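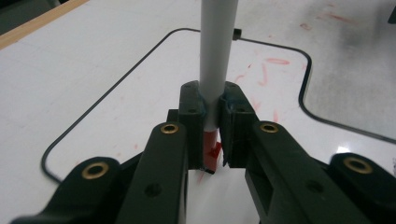
Cahier d'atelier, février, vendredi, 7 h 40

Reprise du dossier colle de pâte. Pour ceux qui prennent le cahier en route : on cherche une colle d'amidon qui tienne les dos des registres Stuvel sans jaunir, sans gondoler et sans sentir le fond d'évier au bout d'une semaine. Les deux premiers points avancent. Pour le troisième, voir le bocal sur le rebord de la fenêtre, ou plutôt ne pas l'ouvrir.

Rappel de la recette de départ, celle du vieux classeur : une part d'amidon de blé pour quatre parts d'eau, trempage une nuit, cuisson lente en remuant, passage au tamis. Le classeur dit « remuer jusqu'à obtention ». Obtention de quoi, la page suivante manque. J'ai donc remué 40 minutes hier en pensant à la personne qui a arraché cette page.

Lot A. Trempage fait, eau du robinet. Cuisson au bain-marie, feu doux. La masse devient translucide par les bords, puis d'un seul coup partout, et on passe en deux tours de spatule du lait à la méduse. J'ai coupé le feu trop tôt : au tamis, des grains non cuits, un toucher de semoule. Étalé quand même sur un papier japon moyen, bande d'essai sur toile. Après une nuit sous poids, la bande se soulève à l'ongle sur toute la longueur. Ça part proprement, on peut au moins dire que c'est réversible.

Lot B. Même chose, eau déminéralisée, 15 minutes de cuisson de plus. Masse lisse, brillante, qui fait un ruban en tombant de la spatule. Tamisée trois fois. Au premier passage le tamis se bouche, au deuxième on transpire, au troisième on se demande si la colle vinylique était vraiment un crime. Bande d'essai très correcte. Il faut humidifier pour la décoller, et la toile ne marque pas.

Lot C. Idée de l'étage, je ne dirai pas de qui : le four à micro-ondes. Par à-coups de 15 secondes, en remuant entre chaque. J'étais contre, je tiens à ce que ce soit écrit. Le résultat est bon. Il est même un peu meilleur que le lot B sur papier fin, et il a pris le temps d'un café. J'ai refait l'essai dans l'espoir de le rater. Toujours bon. Noter quand même que le plateau tournant garde le souvenir d'un essai précédent, qui a débordé, et que l'auteur de cet essai se reconnaîtra.

10 h 15

Passage aux dos. Le premier registre est un Stuvel à dos de toile, couture sur rubans, deux rubans rompus, cahiers qui se promènent. L'ancienne colle est une colle animale brune, cassante, qui saute en éclats sous le plioir. Cataplasme de méthylcellulose, attente, grattage à la spatule en os. Attente trop courte la première fois : j'ai gratté à sec sur une bande large comme un doigt et j'ai emporté un peu du papier du cahier de tête. Dégât minime, consigné sur la fiche. J'avais pourtant écrit moi-même la consigne d'attente affichée au-dessus de l'évier.

Deuxième essai, attente doublée, film plastique par-dessus. La colle vient en gelée, sans forcer. L'odeur aussi vient, quelque chose entre l'écurie et le bouillon. Ouvrir la fenêtre côté cour et pas côté cuisine.

Sous la colle, une surprise : le dos est doublé avec des chutes imprimées. On lit un morceau de tarif au nom de Grakon, ficelles et cordages, composé en trois caractères différents, dont un franchement laid. J'ai laissé la doublure en place là où elle tient. Ailleurs, fragments relevés à la pincette, mis à plat entre deux buvards et rangés dans la chemise du registre. À photographier avant que quelqu'un les prenne pour des déchets, comme l'an passé.

Doublage neuf : papier japon, fibres dans le sens du dos, colle du lot B diluée à consistance de crème. Première couche à la brosse ronde, du milieu vers les extrémités. Tamponner, ne pas frotter. Deuxième papier posé quand le premier est encore frais au dos de la main. C'est le seul instrument de mesure d'humidité de l'atelier qui n'ait jamais été en réparation.

Fermer en presse à mains, serrage léger. La dernière fois, serrage moins léger, et on avait obtenu un livre en forme de tuile.

14 h

Question du sens des fibres, encore. Le carton de la livraison Huenchumán est annoncé « sens long ». J'ai fait le test de pliure, puis le test à l'eau sur une chute : il roule dans l'autre sens. J'ai refait avec une autre plaque du paquet, même réponse. Soit toute la livraison est en sens travers, soit le mot « long » a changé de signification depuis la dernière commande. J'ai marqué une flèche au crayon au dos de chaque plaque. Merci de la croire elle, et de laisser l'étiquette raconter ce qu'elle veut.

Conséquence : les plats coupés mardi ne valent rien pour les grands formats. Ils feront des intercalaires, des sous-main, des cales sous la table bancale. Ne rien jeter avant que j'aie appelé le fournisseur.

Toile : il reste du lin écru en quantité et presque plus de noir. Le gris fait illusion en lumière du soir. À midi il ressemble à du gris.

15 h 30

Conservation de la colle. J'ai réparti le lot B en petits pots, remplis à ras, film au contact. Un pot au froid, un pot sur l'établi, un pot avec une goutte d'essence de girofle comme le voulait le classeur. Le pot au girofle sent le cabinet de dentiste. S'il tient plus longtemps que les autres, il faudra choisir entre les moisissures et le souvenir des dentistes.

Pour le bocal de la fenêtre, colle du mois de janvier, sans rien dedans : voile rose en surface, liquide en dessous. Le rose est assez joli. Je demande qu'il sorte du bâtiment avant ce soir, et j'ai bien compris en relisant les pages précédentes que cette demande y figure déjà deux fois, de deux écritures.

Le tamis fin est déformé d'un côté, à force de pousser avec le dos de la cuillère. En reprendre un en crin si on en trouve. La brosse Brono perd ses poils depuis qu'elle a séjourné tête en bas dans le seau. J'en ai retiré 9 du premier doublage, à la pointe, un par un, et je les ai collés ici dans la marge à titre de pièces à conviction.

17 h 10

Sorti le registre de la presse. Dos sec au toucher, arrondi régulier, pas de pli. L'ouverture est souple jusqu'au troisième cahier, un peu raide ensuite. J'ai sans doute chargé en colle vers la queue, où j'étais mal placé pour brosser. À reprendre demain avec la presse tournée dans l'autre sens, ou avec moi tourné dans l'autre sens, selon ce qui se dévisse le mieux.

Reste à faire sur ce volume : tranchefile de tête (celle de queue est d'origine et tient par habitude), charnières, reprise de la toile sur les mors. Les coins attendront. L'un d'eux a été rongé, proprement, par un animal qui avait l'air d'apprécier la colle ancienne plus que nous.

Pour les essais suivants, je propose de garder B comme référence et de continuer C en parallèle sur papiers fins, avec les mêmes bandes et le même poids, les plaques de fonte et pas le dictionnaire. Le dictionnaire a pris une auréole au lot A et il s'ouvre désormais tout seul à « gluant ».

À commander : amidon, japon moyen, tamis, buvards. Toile noire si le prix est redevenu humain.

Mis un amidon à tremper en partant, grand saladier, couvercle dessus. L'eau de trempage est à changer au matin par le premier arrivé, avant le café.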